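Project report: Choosing foam blocks and a table surface for a preschool sorting corner
Design and Materials, second-year project
Submitted 19 June 2023

1. Background

Our group was asked to plan a sorting corner for the preschool room at the Girkwood community center. The room already has shelves and a rug. It has no surface that is meant for blocks, and the wooden blocks that were there had chipped corners. The staff asked for something quieter that could be wiped clean between sessions.

The project had two parts. The first was to pick a type of block. The second was to pick a tabletop to use them on. We had 13 weeks and a small budget from the department, which covered the blocks and one sheet of tabletop material but not a new table frame.

2. What we compared

For blocks we looked at wood, hard plastic and foam. Wood was ruled out early because of noise. We kept one set of plastic blocks for comparison, made by Aveck, and ordered foam cubes from Drundero in several colors. The foam cubes have no printing on them, which the staff liked. They wanted the children to sort by color first and bring in letters and numbers later.

For the tabletop we had a dark green board, a plain white one and a wood-grain one. All three were matte. A glossy sample was sent back after the first week, when we found that the overhead lights made bright spots on it and the paler blocks were hard to pick out.

3. Color against the table

Our first guess was that the dark green board would be best, since pale blocks show up strongly on it. That was correct for yellow and pink. Blue did badly on it, and in the late afternoon, with the blinds half down, it was the block people missed most often. On wood grain the results were mixed, and yellow was the weak color.

White gave the most even result. Pink is the softest color in the set and we expected it to fade into a white surface, but it was easy to tell from the table at normal reading distance. Blue was clear at any distance we tried. We settled on pink and blue as the starting pair for the youngest children. 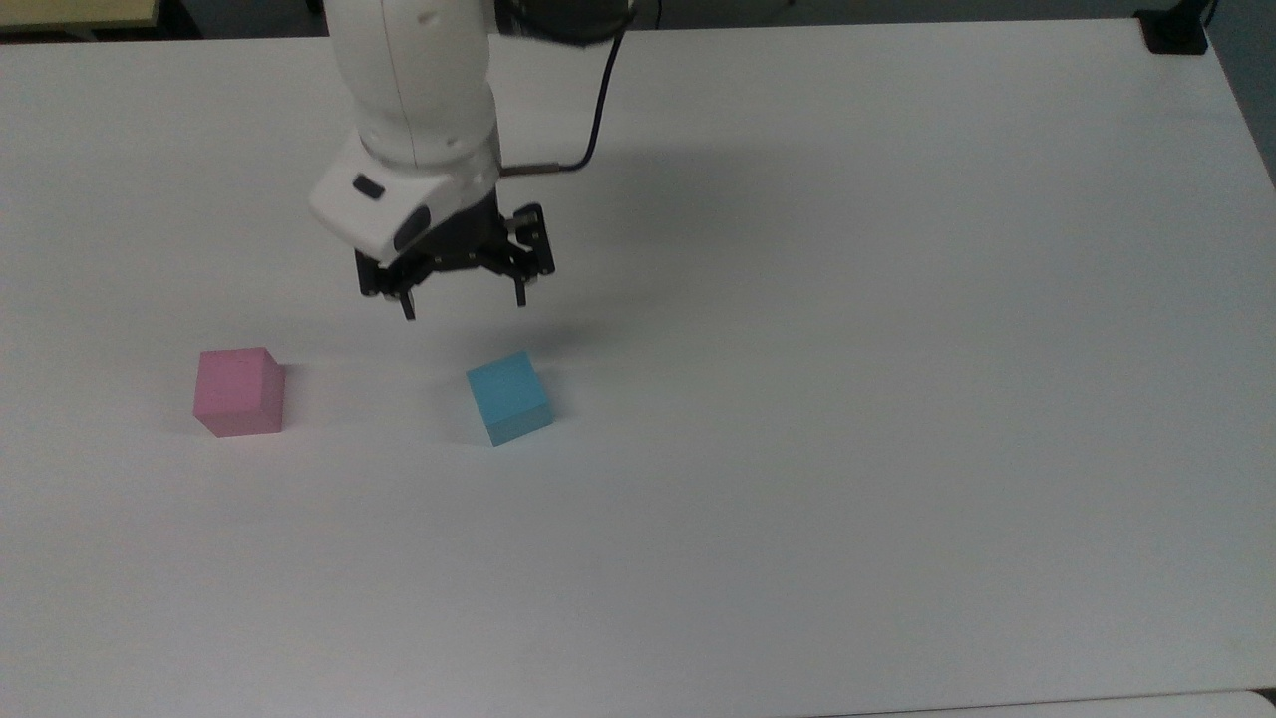 Is foam heavy enough to stay where a child puts it?

On a matte surface it stays put well enough for sorting and low stacks. A sleeve brushing past will move a foam cube, and a draft from an open door did not. Stacks of 4 stood without trouble, and anything higher leaned after a while, as the edges are slightly soft and the cubes do not sit perfectly square.

4. Wear and cleaning

We wanted to know how the cubes would look after a year of use. We could not wait a year, so we did a handling test. One cube of each color was squeezed, dropped from table height and wiped with a damp cloth, and this was repeated 1,000 times across the group over several weeks in April. It was dull work and we would split it up differently next time.

The foam kept its shape better than we thought it would. Corners rounded a little more and the surface picked up a slight shine where fingers press. Color did not come off on the cloth. The plastic blocks showed no change at all, but they were also the ones that people in the next room complained about.

Washing was less simple. A foam cube that is fully soaked takes a long time to dry, and two of ours were still damp in the middle the next morning. We recommend wiping only. If a cube has been in someone's mouth it should come out of the set until it has been washed and has had a full day on a rack.

The white tabletop needs more cleaning than the green one. Pencil and crayon both show on it right away. Pencil came off with a damp cloth. Crayon needed a little dish soap, and red left a faint mark that took a second try.
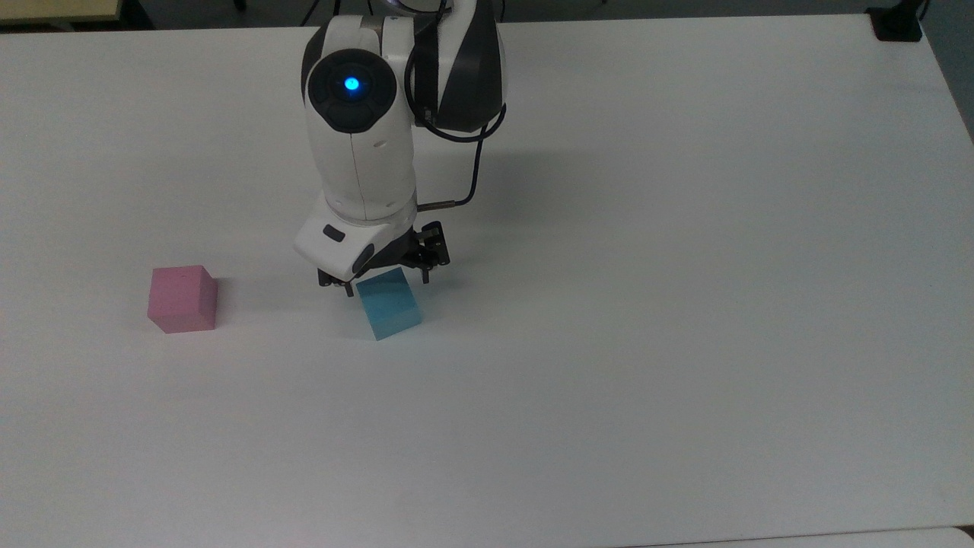
The edge of the sheet was the other weak point. We sanded ours by hand and rounded the corners to the size of a small coin, but the sanded edge holds dirt and goes gray sooner than the top does. An edging strip would fix this. We priced one from Fernandes that pushes on without glue, and it would have fit the budget if we had not paid return shipping on the glossy sample.

5. Layout of the corner

The table should stand away from the window wall, with the long side open so that children can come at it from both ends. We tried it under the window first. The light was good in the morning, but shadows fell across half of the table later on, and the blue cubes looked nearly black in them.

Blocks are stored in 2 shallow trays on the shelf next to the table. Deep bins were tried and dropped - children tip them out to find the color they want, and most of the set ends up on the rug. With a shallow tray they can see everything at once.

6. Cost and what is left to do

The blocks and the sheet came in under budget before shipping. After shipping we were slightly over, and the department covered the difference.

Still open are the edging strip, a lid for each tray, and a spare set of pink cubes, as those go missing faster than the blue. The staff have also asked for a printed card with the cleaning steps on it. A draft is attached as Appendix B, and the full handling test log is in Appendix A.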